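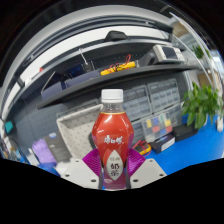

From: Modupe Odukoya
To: Small Flats list
Subject: Re: Covering the radiator pipe and the meter cupboard in a rented hallway
Time: 21:14

Dear all, dear Lionel,

Thank you for your long message, and sorry that I answer only now. I wanted to try the things first and then write, and the trying took longer than I had planned. I leave your text below in parts, so that the others can follow.

Lionel Blackburn wrote:
> I have moved into a first floor flat in Kustthorpe and the hallway is
> driving me mad. It is narrow, there is one lamp, and on the left hand
> wall there is a meter cupboard with a door somebody painted brown in
> gloss. Next to it a heating pipe goes from floor to ceiling. The
> landlord says I may not paint the door or drill the wall, but
> "anything that comes off again" is fine. You said in October that you
> had the same cupboard. What did you do with yours, and what did it cost?

Yes, it is the same cupboard, or a very near cousin of it. Mine is in Lirngate, in one of the blocks behind the old tram depot, and all the flats on my stair have it. The door is flat, without panels, and it has a small round key hole and a ventilation grille at the bottom. Please look first if yours has this grille also. It must stay open. I did not know this in the beginning and covered it, and the man who reads the meter was not pleased with me.

What I did with the door is fabric and starch. I had seen it done on walls and I thought a door would be easier, because it is small. You take a thin cotton, not a stretchy one, and cut it larger than the door by two fingers on each side. Then you cook a paste from corn starch and water, as for a thick custard, and let it become cold. You brush the paste on the door, lay the cloth on it from the top, smooth it with the hand, and brush more paste over the cloth. When it is fully dry, the next day, you cut the edges with a sharp blade along a metal ruler.

My first attempt was a failure. The gloss paint was greasy, I think from many years of hands, and the cloth came down in the night, all in one piece, like a wet towel. So wash the door before. I used washing soda in warm water, two times, and then clear water. With gloss paint you should also make the paste a little thicker than the recipes say. The second attempt has now been on the door since the spring and only one corner has lifted, near the key hole. I put a bit of paste under it with a small brush and it was good again.

> I was thinking of the sticky vinyl that is sold on rolls. Is there
> something wrong with it?

There is nothing wrong with it, but I would not take it for this place. I tried one roll on the inside of a kitchen shelf. It went on well. When I wanted to move it one centimetre to the left, it took some of the paint with it. On a door which belongs to the landlord I would be nervous. Also it shines, and in a narrow hallway with one lamp you see every bubble from the side. If you want it all the same, please test a piece behind the door, leave it for some weeks, and pull it slowly with a hair dryer.

The starch comes off with a wet sponge. I have tested this at the bottom of the door, where I had made a mistake with the pattern. The cloth could be peeled, the rest of the paste was wiped away, and the brown paint under it was exactly as ugly as before.

About the pattern. I chose a wide stripe and I regret this a little. My door is not straight. One side is longer than the other by almost the thickness of a pencil, and with a stripe you see it immediately. If I did it again I would take a small irregular print, leaves or dots, or a plain linen colour. Plain is also kinder if you get tired of it.

> And the pipe? It gets hot, so I do not dare to wrap anything on it.

I did not wrap mine either. There is a very good thread in the archive about rope on heating pipes, and the people there did not agree with each other, so I stayed on the careful side. What I made is a tall thin screen which stands in front of the pipe and does not touch it. It is two long pieces of planed pine, with short crosspieces between them, like a ladder. It goes from the floor to just under the ceiling. At the top there is a felt pad and a threaded foot, the sort that is sold for uneven tables, turned upside down. You turn the foot until it presses lightly on the ceiling and the screen stands by itself. No drill, no glue. The air can go around the pipe, and the hallway is as warm as before.

On the crosspieces I hang my keys, the umbrella and one bag. More than this I would not hang, the whole thing begins to lean. My neighbour has put hooks and four winter coats on hers and she has had to tighten it several times.

The wood needs some finish, in my opinion, otherwise it becomes grey where you touch it. I used a hard wax oil from Bevan, the shop near the station, not the expensive tin but the small one. One small tin was enough for two thin coats and I still have a rest of it. Wipe off what the wood does not drink after a quarter of an hour, or it stays sticky. And lay the oily rags out flat, outside, until they are dry. Do not put them in a ball in the bin, they can start to burn.

You asked what it cost. I kept the receipts in an envelope, so this is correct for my flat: 40 for everything together, which means cotton, starch, wood, the threaded foot and the oil. The cotton was the largest part. I had brushes and a saw already, and if you must buy a saw you should borrow one. The tool library in Hurer Street lends them for a week, and they have also mitre boxes.

> My last question is about the light. I cannot change the lamp, it is
> a fixed one. Would a mirror help?

A mirror helps very much, but it depends what it looks at. I had mine first opposite the cupboard, and so I had two cupboards. Then I moved it to the short wall at the end, where it catches the daylight from the kitchen door, and this was the best thing of all and cost no money. It leans on the floor with a strip of rubber under it so it does not slide. If you have a cat or a small child I would not lean a mirror, please fix it in another way.

For the lamp itself, look at what bulb is inside. In mine there was a very weak and bluish one. A warmer bulb changed the colour of the whole hallway, and after this the brown skirting board did not disturb me so much.

I have written down the measurements of the screen with the lengths of each piece, for a ceiling like mine. Yours may be different, so measure in two places, the old floors are not level. If anybody wants the drawing, write to me directly and not to the whole list, as the attachments are removed by the server and then everybody receives a message with nothing in it. This happened to me in the summer and I was ashamed.

One thing I could not solve is the gap between the cupboard frame and the wall. It is wide enough for a coin, and dusty. I filled it with white cord pressed in with a blunt knife, and from far it looks fine, but from near it looks like a cord. Has somebody on the list found a filler which can be taken out again later without damage? I have read about a soft one for caravans but I do not know if it becomes yellow.

Lionel, please tell us if your door has the grille, and which side the hinges are. If they are on the outside as mine, you must cut the cloth around them before the paste is on, and for this I have a small paper template that I can post to you.

With kind greetings from Lirngate,
Modupe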